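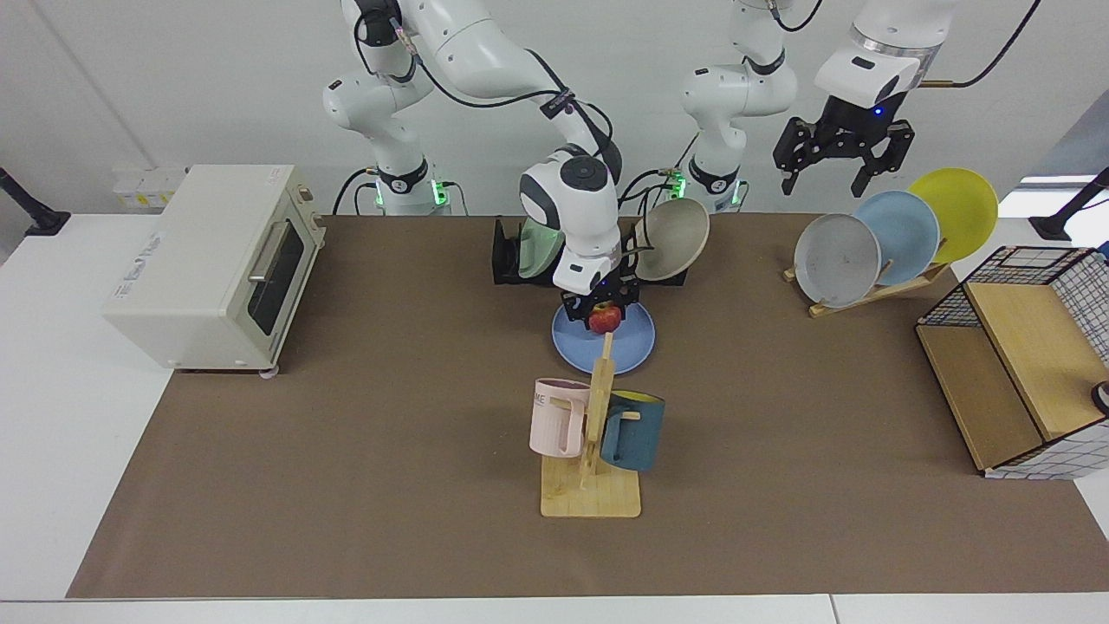
## 4. Setting out the plates and the rack

Your Clerar table set ships with two plate holders, a mat, and more optimism about your counter space than we had any right to.

1. Unroll the brown paper mat and let it relax. It has spent months in a tube and will hold a grudge for an hour or so.
2. Stand the black dish rack near the back. Plates go in upright, one per slot.
3. Put the wooden plate stand (part 1094) toward a back corner. Lean the plates in it in a staggered row, tallest-looking at the rear. The order of colors is up to you, and so are the arguments.
4. Lay one plate flat toward the middle. This is the serving plate. Fruit goes here.

**Note:** A small apple will roll off a flat plate if the table slopes. Lower it gently, let go, and watch it for a moment. If it leaves, shim the table legs and try again.

**Caution:** The stand holds 3 plates. A fourth will appear to fit. Please see part 1457, replacement plate.

**Caution:** Don't put the paper mat in the dishwasher. We used to leave this line out of the manual.

5. Check that you can lift the front plate out of the stand without dragging its neighbors along. If you can't, widen the row a little.

To clean the mat, brush off the crumbs. To clean it thoroughly, order another one (part 129).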